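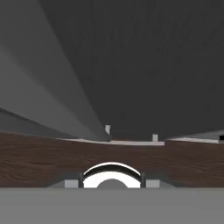 A rendering with a brown wood-grain tabletop against a dark gray background.

Furniture seller Fitell says its new repair plan will keep tables out of the dump. Read the terms and the promise gets a good deal smaller.

The plan, called Wirkell, went on sale in November at $87 a table. The company's announcement calls it "a lifetime of care for the place where your family eats." The lifetime in question lasts 9 years. After that the buyer can renew, at a price Fitell has not set, or at least has not shared.

What does the money get you? Up to three visits from a repair worker, for scratches, burns and water rings on the top. Legs are left out. So are joints, drawers, hinges and anything the terms describe as "wear expected from daily use." A water ring would seem to fit that last group rather well, and when we asked who decides, Fitell sent back the same line from the terms with a comma moved.

Severin Schnyder, who runs product planning at Fitell, said shoppers had been asking for something like this for years. "People get rid of a good table over one ugly mark," he said. "We want them to call us first."

Maybe they do get rid of them. The company's proof is a survey of 3,575 customers, paid for by Fitell and carried out by Barua, a research firm that also handles some of its advertising. Customers were asked if they would "consider replacing" a damaged table. Most said yes. They were not asked if they had ever done it, or if they owned sandpaper. The full list of questions has not been made public, and Barua did not return two calls.

Timo Wegener has refinished furniture out of a shop behind his house for most of his working life, and he is not impressed. A solid wood top can be sanded and oiled many times over, he said, and most owners could do it themselves on a dry afternoon. A thin veneer is another matter. Sand it once too often and you are through to whatever is underneath.

"So the first thing I would ask is what the table is made of," Wegener said. "If they won't tell you that, the plan doesn't matter much."

Fitell's sales pages use the words "wood finish" for nearly all of its dining tables – a phrase that can cover solid oak, veneer or a printed film. Schnyder said details were available in stores. At the store we called, the clerk offered to look it up and then read us the words "wood finish."

There is also the matter of competition. Drusus, a smaller chain, already fixes surface damage at no charge for the first 3 years and covers legs and joints as well. Its plan is shorter, sure, but it comes with the table.

Fitell said it may widen the Wirkell plan next year if enough people sign up. It would not say how many is enough. Buyers have 30 days after delivery to add the plan, and the fee is not refundable once the first visit has been booked.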